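Insurance and Billing Board > Employer plans
Thread: Fillside dropping Rulau doctors, what happens to my surgery?

tallgrass_41
Posted 6 July 2022

My plan at work is through Fillside. Last week in June I got a letter saying that the Rulau group, which covers the anesthesiologists at both hospitals near me, may be out of network by the end of the summer. I have a knee surgery scheduled after that. The surgeon is in network and so is the hospital. The letter says to "contact your care team with questions." I called the surgeon's office and they told me to call Fillside. Fillside told me to call the hospital.

I was told my share would be $480 for the anesthesia part. If the contract ends, is that number still good? I don't have much room for a surprise.

mudroom
Reply #1

Read the letter again and find the words "may" or "will." Those letters often go out before a contract ends, while the two sides are still talking. Dratanska did the same thing with our radiology group. We all got letters, people canceled appointments, and then they signed a new deal two days before the deadline. I wouldn't move the surgery yet.

Put the letter and both sides of your insurance card somewhere you can get at them. You are going to be reading the group number over the phone a lot.

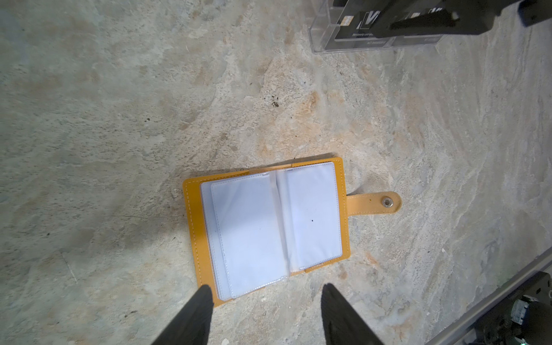 Does the $480 estimate still hold if the contract ends before the surgery date?

An estimate is based on the contract in place when it was made, so ask for a new one in writing once you know whether the contract was renewed. Ask for it by procedure code. The surgeon's office can give you the codes.

pvc_elbow
Reply #2

I disagree with waiting. They signed at the last minute in your case, fine. Ours didn't. My wife's plan lost its neonatal group and there was no agreement for 6 months. If tallgrass can get an earlier date, take the earlier date.

Also, the federal surprise billing law started in January. If the hospital is in network and you get an out-of-network anesthesiologist, they generally can't bill you for the balance. You pay your in-network share. Look up the No Surprises Act.

mudroom
Reply #3

Agreed on the law, and that's part of why I said not to move it. If the law covers the anesthesia bill, there is less reason to rush a knee surgery. Moving it can mean a new authorization, and those get lost.

pvc_elbow
Reply #4

The law doesn't stop them from sending the wrong bill. Then you spend four months getting it fixed. I would still take the earlier date. 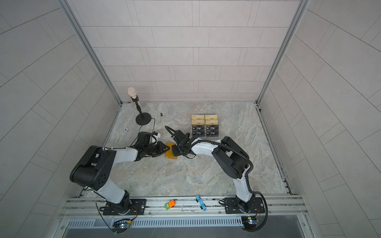
Xu: Make sure the hospital itself is staying in network. The letter we got only talked about the doctors, and then a second letter came about the surgery center. Those were two separate contracts.

tallgrass_41
Reply #6

Good point, I hadn't thought of that. I checked the Fillside directory and the hospital is listed, but it still lists the Rulau doctors too with no note about any change. Not sure how current it is.

Xu
Reply #7

Don't rely on the directory alone. Call, ask for the network status on your surgery date, and write down the reference number for the call. If they won't give you one, ask for the rep's first name and the time.

gravelroad
Reply #8

I do billing for a small practice (not Rulau, no connection). A few things.

The fight is nearly always about rates. The insurer says the group charges too much, the group says it was offered a cut it can't live with. Both will send you letters asking you to be mad at the other one. You can ignore that part.

Read any consent form you get before surgery. There is a notice some out-of-network providers can use to ask you to give up the billing protection. As a rule it can't be used for anesthesia at an in-network hospital, but I have seen the form in packets where it didn't belong. If it shows up in yours, ask what it's for and don't sign until you get an answer.

Look at your deductible too. If you haven't met it, your share can change for reasons that have nothing to do with the contract. The amount you were quoted might assume you've already met it.

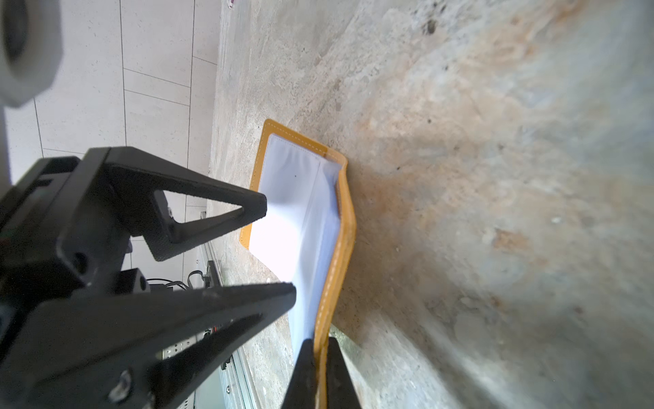 Photo: posted by gravelroad

tallgrass_41
Reply #9

Thanks. I called Fillside again with the codes. The rep said the contract is "under negotiation" and the hospital's contract is separate and runs through next year. I have a reference number. She also said I have $513 left on my deductible, so the old estimate was off even without any of this. With the deductible counted she thinks the anesthesia part will be closer to $700. She is mailing that.

pvc_elbow
Reply #10

So the estimate was wrong before the contract even came into it. Ask if that $700 includes the nerve block. It can be billed on its own line.

mudroom
Reply #11

Did you ask about continuity of care? Some plans let you keep in-network rates for a while if treatment was already scheduled when the contract ended. There's usually a form and a deadline.

tallgrass_41
Reply #12

I didn't ask about either one. Will call back tomorrow. The surgeon's office has one earlier opening and they are holding it for me until Friday.

gravelroad
Reply #13

If you take the earlier date, have them confirm the authorization covers it. Some of them are good for a range of dates and some have to be updated.

tallgrass_41
Reply #14

OK, adding that to the list. I'll post when the letter comes.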